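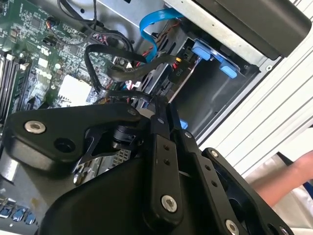

Skarby opens rental of robot arm for computer recycling shops

MOYNIHAN - Sirnero, a small automation company based in Moynihan, has started to offer a rental package for workshops that take apart old desktop computers. The package has the name Skarby and includes one robot arm, a two-finger gripper, a wrist camera and the software that connects them. The first customers can receive it in December.

The company says the product is made for small recycling and repair shops, where the computers come in many different models and a fixed machine is not practical. A worker opens the case and places it on the table. The arm then reaches inside and pulls out the cables, the memory and the drives, one after another. When the software is not sure what it should hold, it stops and asks the worker to choose the part on a screen.

Cables are still the most difficult task, according to the company. A data cable can lie over a power cable, and both can hide the connector which must be pulled first. In the present version, the worker can move a cable to the side by hand while the arm is paused, and the work continues after a button is pressed.

Sirnero tested the package during the summer at Wasby, a repair and recycling center in the same town. In this test the arm worked on 238 desktop computers. The company did not publish how many of them were finished without help from a person, but it said that drives in bays with plastic release tabs gave the best results. Drives which are held by screws must be loosened by the worker before the arm begins.

Wasby confirmed that it will keep the arm after the test. The center said its staff needed some days to become used to the new way of working, mostly to the waiting time when the software looks for the next part. It also said that the arm is slower than an experienced worker on a simple case, and that it is most useful for long series of the same office model.

The rental price is $1,000 per month, with a minimum period of five months. Installation and one day of training are included. The gripper fingers are counted as wearing parts and can be ordered separately in sets of 10. Customers who already own a robot arm can rent only the gripper, the camera and the software, but Sirnero has not yet announced the price for this option or the list of arms it will support.

For safety, the arm moves at reduced speed when a person works next to it, and it stops if it meets strong resistance. Sirnero recommends that the computer is disconnected from the wall before the case is opened, and that power supplies are left closed and sent to a specialized company. The package is not intended for laptops or for screens.

A version for small servers is also planned - the company gave no date for it. Before that, Sirnero wants to improve how the software recognizes memory modules, where the latches at the ends must be opened before the module can be lifted. At present this step works with the most common types of latches only.

Shops that are interested can book a demonstration at the Sirnero workshop in Moynihan, in the morning or from 2 p.m. Visitors may bring their own desktop computers to try with the arm, up to five for each visit. The demonstration is free of charge, but it must be booked in advance.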